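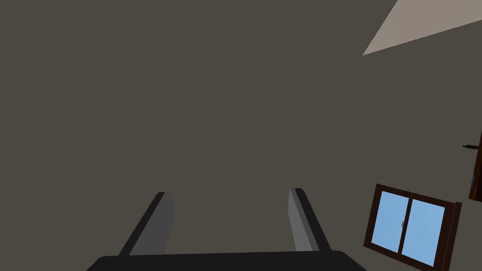
Two-fingered gripper against a large flat surface. Computer render.

Features > Comics > Long Reads

Another First Issue

Aug 11, 2020

Temville is getting a new number one. If you have been buying the book for any length of time you will know the feeling, having been through it with the last new number one, and the one before that, which came with a foil cover and a promise that the town would never be the same. The town was the same by issue four.

The publisher, Elledwood, calls the new series "the perfect place to start." I have the press release for the previous volume in a folder, and it uses the same five words. To be fair to whoever writes these things, there are only so many ways to tell people that the story they followed for three years has been put in a drawer.

The case for renumbering is simple enough. First issues sell. Shops order more of them, lapsed readers pick them up, and a certain kind of buyer takes two and puts one in a bag. Then issue two arrives and the orders fall through the floor, and by issue 6 you are back among the people who were reading anyway. I have yet to see a publisher explain why the answer to this is to do it more often.

I called Teun Mulder, whose shop has carried Temville since the black-and-white days, and asked how he was ordering.

"I had 300 of the last number one," he told me. "I was pleased with myself. I think I still had 200 of them when they announced this."

He has ordered fewer this time. He has also been told that if he wants the sketch cover he will need to order more, and he was still thinking it over when we spoke. The sketch cover is the regular cover without the color. There is another version with no logo, and a third that is blank so you can have somebody draw on it, and I suppose that one at least is upfront about what you are getting.

What bothers me more is what happens to the story. The last volume stopped in March with the ferry still burning and the mayor's daughter missing, and the creative team has moved on to other work. The new writer says she has "enormous respect" for what came before. In comics this usually means that none of it will be mentioned. There will be a time jump. Someone will have a beard.

I would love to be wrong, and Elledwood did send along the first eight pages. They look good. The rain is good, the lettering is easy on the eye, and there is a nice quiet page in the diner where two people don't say what they mean. Then on page seven a stranger walks in and explains the premise of the series to a man who has lived there all his life.
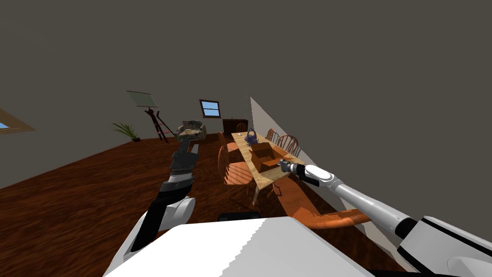 Two robot arms reach into a furnished room, one toward a cardboard box on the dining table. Computer render.

Compare Clondlow, a book with a fraction of the audience and no marketing that I have ever noticed. It has kept a single run of numbers through two artists, a change of paper and one very bad year in which everybody seemed to be a ghost. New readers find it all the same. They buy the first collected volume, or they borrow it, or they start in the middle and work out who the uncle is, the way most of us did with the comics we grew up on. I started reading superhero books halfway through a trial. I didn't know who was accused of what and I went back the next month to find out.

Elledwood's answer, when I put some of this to them, was that high numbers frighten people off. Maybe they do. I asked whether they had any figures for that and was told the team was "really excited about the jumping-on point."

There is also a collector's argument, and I will give it about as much room as it deserves. The final issue of the Asante storyline, the one people really do hunt for, had a print run of 2,479 and was the forty-first issue of its series. It had one cover. It is wanted for the last six pages, which are as good as anything the company has put out, and which made sense because forty issues had come before them.

I'll buy the new one. I'll buy the second too, out of habit, and I expect Teun will have plenty of both. If the ferry is still burning I will say so in this column.

Contact the features desk | Back issues | All text copyright its authors | Back to top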